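Burnby Bench Surround: Owner's Guide
Section 2. Wall panels, tabletop and laying out small parts

Read this section through before you open the panel carton. You will need a second person for steps 3 and 4.

Before you start
Keep the tabletop flat on its packing foam until step 5. The panels mark easily when they are slid over each other, so lift them out one at a time. Panels that have been stored in a cold garage should be left in the room overnight before fitting.

Fitting the wall panels

1. Check that both back corner posts are upright and the lower bolts are finger-tight only.

2. Peel the film off the printed face of each panel. Leave the film on the plain face until the panel is in place.

3. Lower the back panel into the channels between the two posts. If it binds, lift it out and loosen the post on that side by half a turn. Do not tap it down with a mallet.

4. Fit the side panels the same way, working from the back to the front.

Note: All prints are supplied with an arrow on the plain face. The arrow points up. On the circuit-board and gear print it is easy to miss a panel that has gone in upside down, so check the arrows again before tightening.

Caution: The top edges of the panels are trimmed but not rounded. Wear gloves while lifting.

Fitting the tabletop

5. Set the tabletop down from the front with the speckled face up. Leave a gap of 2 mm at the back panel.

6. Tighten the post bolts, then the tabletop screws, in that order.

7. Wipe the surface with a damp cloth and a drop of dish soap. Dry it with a clean towel. Solvent cleaners will dull the finish and are not covered by the warranty.

Laying out small parts

8. Set small pieces out in rows, with matching pieces side by side. Put round pieces such as caps down on their own, clear of the row. Pale pink and tan pieces are harder to pick out on the beige speckle than black ones, so leave more space around them.

The layout shown has the black pegs and the pinkish-tan hooks in one row, pegs to the left, and the round pink piece on its own.
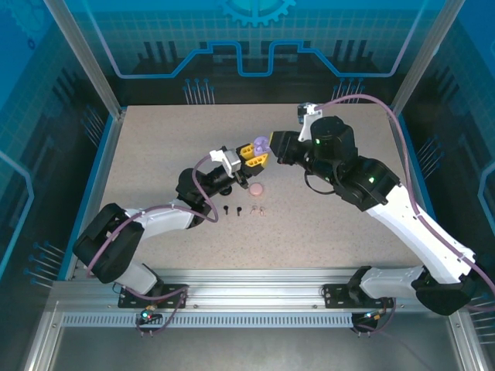

9. Put pieces away in their tray at the end of the day. Coloured plastics left in direct sun may fade.

Caution: Small parts are a choking hazard. Keep them away from children under three.

Care

Dust the printed walls with a dry microfibre cloth. For fingerprints, dampen the cloth with water only and wipe from top to bottom. Recheck the post bolts after 10 days of use, and again whenever the bench has been moved.

Replacement panels are ordered by print colour and size. Quote part 322 for the back panel and part 55 for a pair of sides. Screws and channel strips are sold separately.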